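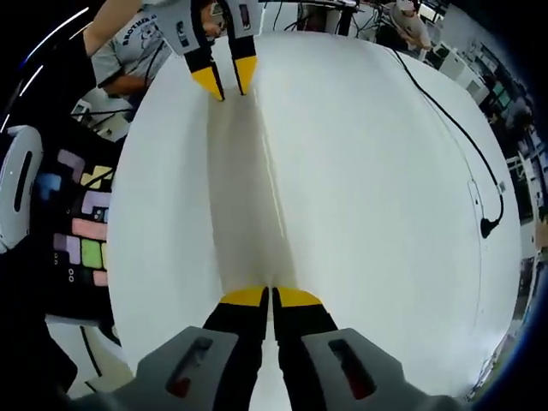
Lendbridge 借用处面向个人和家庭出借日常不常用的物品,包括手动和电动工具、缝纫机、露营用品、厨房大件、投影设备、乐器、桌游和儿童用品。本页汇总借用、归还、押金、损坏和捐赠方面的常见问题,适用于 Stallcombe 总点和 Kamis 分点。两个分点的规则相同,个别差别会在相应问题里写明。借到带有小配件的物品,建议先找一块浅色的底摊开来看。在大片白色表面上,黄色的尖头一眼就能看到,黑色部件也很清楚;放在花桌布或草地上,同样的东西很容易漏掉。归还前的检查也可以照这个办法做。

一、注册与会员

谁可以注册?
年满法定成年年龄、能提供有效身份证件和本地住址证明的人都可以注册。租房居住的,提供租约首页或近期的水电账单即可。账单上的名字须与证件一致,电子版也可以。

注册要交钱吗?
注册不收费。借用时按物品类别收取借用费,部分物品另收押金。借用费标在每件物品的页面上,不会在取件时临时加收。

可以全家共用一个账户吗?
可以。账户以一位成年人的名义开立,并由这位成年人对借出的物品负责。账户下可以添加家庭成员作为代取人。代取人取件时出示本人证件,不需要另写授权书。合租的室友不算家庭成员,请各自注册。

学校、社团和公司能不能借?
可以,请使用团体账户。团体账户需要一份盖章或签字的说明,写明联系人、用途和保管地点。团体借用的期限和个人相同,借用费按物品页面上的团体价计算。用于收费活动的,请在申请时注明,部分物品不出借给收费活动。

搬家以后账户还有效吗?
有效,但请在下一次借用前更新住址。搬出服务范围的,可以继续归还和领回押金,不能再借新的物品。

忘记密码怎么办?
在登录页选择重设密码,链接会发到注册邮箱。邮箱也不再使用的,请带证件到任一柜台办理,电话里不能修改邮箱。

二、查找与预约

怎么知道一件物品现在有没有?
在目录里打开物品页面,状态栏显示“在架”“已借出”“已预约”或“检修中”。状态在柜台扫码后更新。刚还回来的物品要先检查,检查完之前显示“检修中”,这不代表它坏了。

可以预约多久以后的物品?
可以预约下一个自然月之内的时段。露营用品在六月到八月之间需求较多,这段时间每个账户只能保留一个露营用品的预约。其他类别不受这条限制。

预约要付定金吗?
不要。连续未取件会影响预约权限,见下面一条。

预约了没来取会怎样?
物品保留到预约当日柜台关门。没有取件也没有取消的,记一次未到。未到满 2 次,账户在之后的一个月内不能预约,但仍然可以到柜台现场借在架物品。提前取消不记未到,当日上午取消也不记。

同一件物品有好几台,能指定其中一台吗?
可以在备注里写编号,我们尽量安排,但不保证。缝纫机用户常有这个要求,不同机器的压脚接口不一样。手边已经有压脚的,请把接口类型写进备注,比写编号更有用。

目录里没有我要的东西,能提建议吗?
可以,在目录页底部填写“希望增加的物品”。我们每季度看一次,按申请人数、存放体积和维护难度决定。大型园林机械、燃气设备和需要专业执照操作的设备不在考虑范围内。

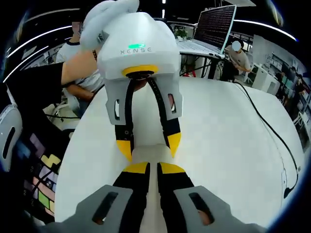

页面上的照片和实物会有出入吗?
同一编号下的物品可能有几个批次,颜色和外壳形状会不同,功能以页面的文字说明为准。对尺寸有要求的,例如要放进电梯或汽车后备箱,请看“收纳尺寸”一栏,那里写的是装进箱包之后的尺寸。

物品页面写着“需要讲解”,是什么意思?
第一次借这件物品时,取件要留出时间听工作人员讲解操作,并当面试用一遍。圆锯、链锯、包边机、高压清洗机和大型投影幕都属于这一类。讲解过一次后系统会有记录,以后再借同类物品不用重复听。

讲解可以由家人代听吗?
不可以。实际操作的人要到场。代取人取了需要讲解的物品,而操作人没有讲解记录的,柜台不会放行。

三、取件与借期

一次能借多少件?
每个账户同时最多借 5 件。成套的物品按一件算,例如一套餐具、一顶帐篷连同地钉和防风绳。单独借的配件也按一件算。

借期多长?
一般物品借期为 2 周。投影设备、音响和婚宴用的桌椅借期较短,以物品页面为准。乐器可以借到一个月,适合先试学再决定要不要买的人。

可以续借吗?
没有人预约的物品可以续借一次,续借的时长与原借期相同。续借在账户页面自己操作,到期当日关门前都可以办。已经逾期的物品不能续借,请先归还。

柜台几点开门?
两个分点都是上午十点开门。Stallcombe 总点傍晚六点关门,Kamis 分点下午五点关门。节假日的安排贴在门口,也会出现在网站顶部的通知栏里。关门前半小时不办理需要讲解的物品。

能不能送货上门?
我们自己不送货。Stallcombe 总点的用户可以选择 Dramani 自提柜,柜子在总点侧门外,关门后也能取。放得进柜格的物品才能选这一项,系统会自动判断。需要讲解的物品和收押金的物品不能放自提柜。

自提柜打不开怎么办?
先确认取件码是最新一条短信里的,改过预约时间的话,旧码会失效。还是打不开,请按柜子上的呼叫键。柜台已经关门的,请在账户页面提交“未能取出”,第二天我们会重新安排,不记未到。

取件时要检查什么?
请对照箱盖内侧的配件清单看一遍。缺了什么、哪里有裂痕或者开关不灵,当场告诉柜台,我们会记在借条上。离开柜台后才发现问题的,请在当天之内拍照上传到账户页面,同样有效。过了当天才报的问题,归还时可能会被算作借用期间发生的。

箱包和收纳盒也要还吗?
要。原装箱、布袋、硬盒和里面的海绵都属于物品的一部分。盒子如果有固定的摆放方式,盒盖里面会贴一张示意图,请按图放回。硬塞进去最常造成的损坏是线材折断和卡扣变形。

四、费用与押金

哪些物品要押金?
价值较高或容易遗失配件的物品要押金,主要是投影设备、相机镜头、电动工具组和乐器。普通押金为 59 元,乐器和镜头另行标价。押金在取件时支付,预约时不收。

押金什么时候退?
归还并检查完以后原路退回。多数物品当场就能检查完。缝纫机、音响和电动工具要通电试运行,需要到下一个营业日。银行到账的时间由银行决定,我们无法加快。

可以用现金付吗?
借用费可以付现金,押金只收银行卡或转账。用现金付押金会让退款变得麻烦,这一条在两个分点都没有例外。

逾期怎么收费?
逾期费按天计算,标准写在物品页面上,累计不超过这件物品的押金数额。没有押金的物品,逾期费累计不超过 41 元。逾期期间不能借新物品,已有的预约保留。

遇到生病或者急事还不了,逾期费能免吗?
请在到期前后尽快联系柜台。说明情况后,一般可以把到期日顺延一次。物品已经被别人预约的,顺延要看后一位借用人能否调整时间,我们会去联系,请不要自行与对方交接。

有没有减免?
学生、退休人员和领取生活补助的家庭,借用费减半。第一次申请时出示相关证件,之后每年更新一次。押金不减,但可以申请分开处理:由柜台登记一位担保人,担保人本身要有正常使用的账户。

收据和发票怎么拿?
收据自动发到邮箱。需要发票的,在付款后的当月内到账户页面填写抬头。押金不是收入,不开发票。
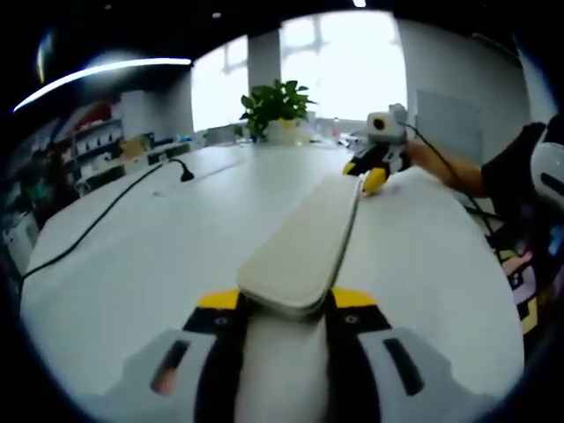 五、使用中的问题

借到的东西不会用,问谁?
先看箱内的说明卡,上面有最常用的几个步骤,字比原厂说明书大。原厂说明书的电子版挂在物品页面底部。还有疑问的,营业时间内可以打电话。电话里能解答装线、换针、调焦、装钻头一类的问题,涉及接电和攀高的请到柜台当面问。

用到一半出了故障怎么办?
停止使用,拔掉电源,不要拆开外壳。在账户页面提交故障说明,写明发生时在做什么、有没有异响或气味。有同类物品在架的,可以直接来换。没有的话,退还剩余天数的借用费。

可以自己更换零件吗?
耗材可以换,例如锯片、砂纸、缝纫针、梭芯和投影遥控器的电池。换下来的旧锯片请一起带回来,我们统一处理。其他零件请不要自行更换,包括看上去完全一样的替代品。

耗材包含在借用费里吗?
每次借出时附一份基本耗材,例如一根缝纫针、一张砂纸。多用的部分自备,或者在柜台购买。胶水、油漆、燃料和清洁剂都不提供。

可以转借给朋友吗?
不可以。朋友需要用的话,请他自己注册。注册当天就能借,不需要等。邻居之间一起使用没有问题,但负责人仍是账户持有人。

能带出本地吗?
露营用品、乐器和行李箱可以带出本地,其他物品请先问柜台。托运乘坐飞机的物品,运输中造成的损坏按借用期间的损坏处理,建议自己向承运方投保。

电动工具在楼里使用,有时间限制吗?
请遵守所在小区的规定。我们收到过邻居投诉转来的电话,但无权处理住户之间的纠纷。冲击钻和角磨机的噪声较大,说明卡上标有声级,可以给物业看。

小孩可以使用借来的物品吗?
儿童用品和桌游没有限制,桌游包装上有适合的年龄。工具类物品由成年人操作。缝纫机可以在成年人陪同下使用,请装上护指架,护指架在配件袋里,取件时如果没看到请向柜台要。

帐篷淋了雨,可以直接收起来还吗?
请先晾干。实在来不及的,还的时候告诉柜台,我们会挂起来晾,不另收费。不说明就装袋归还、后来发霉的,要收清洗费。

六、清洁与归还

归还前要洗到什么程度?
恢复到取件时的状态就可以。厨房用品洗净擦干,布类抖掉灰尘,工具擦去木屑和水泥。不要用水冲带电机的部分。面包机和打蛋器的桶可以洗,底座用湿布擦。

哪些清洁剂不能用?
丙酮、香蕉水和强碱清洁剂不能用在塑料外壳上,会发白或开裂。不锈钢器具不要用钢丝球。投影镜头只能用附带的气吹和镜头布,不要用纸巾,也不要喷眼镜清洗液。白色和浅色外壳上的笔迹,先用湿布加少许洗洁精试擦,擦不掉就保持原样还回来,由我们处理。

桌子和折叠椅怎么还?
只能还到 Stallcombe 总点,从侧门卸货。请把椅子折好,同一方向叠放,桌腿扣紧。台面上的胶带和双面胶要撕掉,留下的胶印可以不管。Kamis 分点没有存放空间,送到那里也无法接收。

可以在一个分点借,在另一个分点还吗?
除桌椅和大型投影幕以外都可以。异地归还的物品要在两点之间转运,押金会晚几天退,归还时间仍以交到柜台的时间为准,不会因此产生逾期费。

关门以后能还吗?
总点侧门有归还口,只适合书本大小、不怕摔的物品,例如桌游和小套工具。玻璃制品、乐器、相机镜头和带电机的物品不要投进去。投入归还口的物品在第二个营业日开门时登记,按前一日归还计算。

发现少了一个配件,要等找到再还吗?
不用等。先按时归还,并告诉柜台缺了什么。我们给一个月的时间找,找到后送回来即可。这段时间里押金暂不退还。到期仍未找到的,按配件价格扣款,多余的部分退回。

七、损坏与赔偿

正常磨损要赔吗?
不用。锯片变钝、把手掉漆、布袋磨毛、琴弦老化都算正常磨损。是否正常由柜台参照取件记录判断,取件时拍过照片的,可以拿来对照。

弄坏了要赔多少?
可以修的,按实际维修费收,最高不超过物品的登记价值。不能修的,按登记价值扣除使用年限后的余额收。登记价值写在物品页面上,借之前就能看到。

如果是借到时就有的毛病呢?
取件当天报过的,由我们承担。没有报过但从损坏的情形看明显是老化造成的,例如电线外皮变脆,也由我们承担。对判断有异议的,可以在收到扣款通知后一个月内申请复核,由没有参与第一次检查的工作人员重新看。

被偷了怎么办?
请先报警,把报案回执交给柜台。有回执的,赔偿按登记价值的一半计算。放在车里过夜被盗的,按全额计算。

使用中受伤,你们负责吗?
因物品本身缺陷造成的伤害,按适用法律处理,请保留物品原状并尽快通知我们。没有按说明卡佩戴护具、超范围使用或拆除防护罩造成的,由使用人负责。护目镜和耳罩免费借,取电动工具时说一声就有,不占件数。

八、捐赠

你们收什么样的捐赠?
能正常使用、配件基本齐全、清洗过的物品。目前需要的有缝纫机、手推车、折叠梯、大号汤锅、儿童安全门和电子琴。旧衣服、床垫、大型家具、过期的安全座椅和没有接地的老式电器不收。

捐赠前要联系吗?
小件可以直接送到柜台,大件请先发照片。照片里请拍到铭牌和插头。我们没有上门取件的车辆。

捐了的东西还能借回来用吗?
可以,按普通会员的规则借。有些人把一年用一次的东西捐过来,需要时再借,这样做完全没有问题。捐赠人在第一年借自己捐的那件物品免借用费。

捐赠的物品最后没有上架,会怎么处理?
通不过电气检查的会拆下可用零件,其余送回收站。功能正常但目录里已经足够的,会转给其他借用处。捐赠时可以选择“如不上架请通知我取回”,通知发出后保留 2 周。

九、账户与隐私

你们保存哪些资料?
姓名、联系方式、住址、证件核验结果和借用记录。证件本身不留复印件。借用记录在归还一年后去除姓名,只用来统计哪类物品用得多。

别人能看到我借了什么吗?
不能。目录里只显示物品已借出和预计归还的日期。家庭账户的代取人能看到账户下的全部借用,介意的话请分开注册。

怎样注销账户?
还清物品、结清费用后,在账户页面选择注销,或者到柜台办理。注销后押金和余额原路退回。以后想再用,重新注册即可,讲解记录不会保留,需要讲解的物品要重新听一遍。

本页没有写到的问题,请到柜台询问,或使用网站的留言表。留言一般在下一个营业日回复,涉及物品故障的请直接打电话,或在账户页面提交故障说明。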